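4장. 작업판 올리고 첫 밀기 동작까지

3장에서 팔을 테이블에 고정했으면 이제 제일 재미있는 부분입니다! 저는 동네 공유 공방 Grevby 한쪽 구석에서 이걸 만들었는데요, 집에서 하시는 분도 순서는 똑같이 따라오시면 됩니다. 다만 아랫집이 있다면 테이블 다리 밑에 고무 매트는 꼭 깔아 주세요. 저는 처음에 집 베란다에서 하다가 한 소리 들었습니다.

우리가 만드는 건 물건을 집는 로봇이 아니고, 막대 끝으로 블록을 밀어서 자리를 옮기는 로봇이에요. 손가락도 없고 흡착 컵도 없으니 배선이 확 줄어듭니다. 제가 Trukow라고 이름 붙인 이 프로젝트에서 제일 마음에 드는 점이기도 하고요.

4.1 준비물

나무판 한 장 (긴 변 685mm, 저는 단풍나무 집성판을 썼어요)
타공 테이블에 맞는 볼트와 와셔
밀대로 쓸 막대와 클램프 링
플라스틱 블록 여러 모양
인쇄한 마커
고운 사포, 마른 천
육각 렌치 세트

블록은 모양이 섞여 있을수록 좋습니다. 정육면체만 있으면 금방 지루해져요. 원기둥은 세워 두면 잘 넘어지고, 별 모양은 어느 쪽을 미느냐에 따라 엉뚱하게 돌아가고... 이런 걸 구경하는 맛이 있거든요.

4.2 작업판 올리기

1. 로봇 전원을 끕니다. 비상 정지 버튼만 누르지 말고 전원 스위치까지 내려 주세요.

2. 판 윗면을 사포로 가볍게 문지르고 마른 천으로 닦습니다. 나뭇결 방향으로만 미세요. 결을 거슬러 문지르면 블록이 걸리는 자리가 생깁니다.

3. 판을 테이블에 올리고 손바닥으로 네 귀퉁이를 차례로 눌러 봅니다. 덜컥거리면 그쪽 밑에 종이를 접어 끼우세요. 없어 보이지만 저는 아직도 이렇게 씁니다.

4. 판 가장자리를 따라 테이블 구멍에 볼트를 박아서 판이 밀려나지 않게 막아 줍니다. 판에 구멍을 뚫을 필요는 없어요.

참고: 오일이나 바니시는 바르지 마세요. 저는 한 번 번쩍번쩍하게 칠했다가 조명이 반사돼서 카메라가 블록을 못 찾는 바람에, 다 벗겨내느라 저녁을 통째로 날렸습니다.

4.3 밀대 끼우기

1. 클램프 링의 나사를 반쯤 풀고 링이 손으로 돌아갈 정도가 되는지 봅니다.

2. 밀대를 똑바로 밀어 넣습니다. 뻑뻑하면 비틀지 말고 빼서 먼지를 닦은 다음 다시 넣으세요.

3. 나사를 조입니다. 밀대를 잡고 살짝 흔들었을 때 아무 느낌이 없으면 됩니다.

4. 프로그램에서 안전 높이를 100mm로 설정합니다. 동작이 끝날 때마다 팔이 이 높이로 올라갑니다.

주의: 밀대 끝은 둥근 걸로 쓰세요. 처음에 저는 각진 막대를 그대로 썼는데, 같이 만들던 Erick Lukumay가 판에 난 자국을 보더니 말없이 줄을 건네주더라고요. 네, 그날 바로 둥글게 갈았습니다.

4.4 마커 붙이기

1. 마커는 흰 여백까지 같이 오려 냅니다. 여백을 바짝 자르면 인식이 들쭉날쭉해져요.

2. 판 위가 아니라 판 바깥쪽 테이블 면에 붙입니다. 판 위에 붙이면 밀대가 언젠가는 긁고 지나갑니다.

3. 카메라 화면에서 마커 테두리가 흔들림 없이 잡히는지 확인하고, 좌표를 settings 파일에 저장합니다. 조명을 바꿨다면 이 단계부터 다시 하세요.

4.5 첫 동작

1. 블록을 판 위에 띄엄띄엄 흩어 놓습니다. 예쁘게 줄 세우지 마세요, 어차피 금방 흐트러집니다. 판 끝에서 손가락 세 개 폭 정도는 비워 두는 게 좋아요.

2. 속도를 최대치의 30%로 낮춥니다. 답답해도 첫날은 참아 주세요!

3. 한 손을 비상 정지 버튼에 올린 채로 시험 동작을 실행합니다. 밀대가 판 가운데로 내려오는데, 끝이 나무에 닿지 않고 표면 바로 위에서 멈춰야 합니다. 주변 블록과의 간격도 이때 눈으로 봐 두세요.

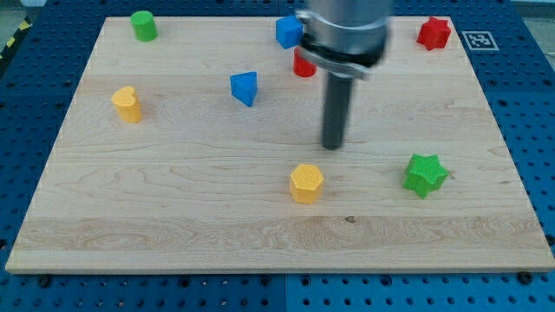
4. 높이가 괜찮으면 블록 하나를 골라 약 50mm만 밀어 봅니다. 시작은 정육면체가 제일 무난하고, 하트나 별은 나중에 하세요.

5. 블록이 밀대 옆으로 미끄러져 빠지면 미는 지점을 블록 중심 쪽으로 조금 옮깁니다. 한 번에 많이 고치지 말고 조금씩, 값을 적어 가면서요.

주의: 동작 중에 넘어진 블록을 손으로 세우지 마세요. 반드시 정지시킨 다음에 만집니다. 느린 속도에서도 밀대에 손등을 찍히면 꽤 아픕니다(제 얘기예요).

4.6 잘 안 될 때

밀대가 판을 긁는다: 높이 값을 올리기 전에 클램프 링부터 보세요. 링이 헐거우면 밀대가 조금씩 내려옵니다.

블록 위치가 한쪽으로만 어긋난다: 판이 움직였거나 마커가 들떴을 때 이렇습니다. 마커 모서리를 꾹 누르고 4.4의 3번을 다시 해 보세요.

원기둥이 자꾸 넘어진다: 밀대가 너무 높습니다. 블록 아래쪽을 밀도록 낮추되, 판에 닿지 않는 선에서 조절하세요.

팔이 중간에 멈추고 오류가 뜬다: 케이블이 팔꿈치 관절에 감기지 않았는지 확인합니다. 감겼으면 전원을 끄고 풀어 준 뒤 3장의 케이블 정리 부분으로 돌아가세요.

설정값은 동작이 마음에 들 때마다 따로 복사해 두시고, 여기까지 됐으면 5장에서 블록을 원하는 모양으로 모으는 순서를 짜 보겠습니다.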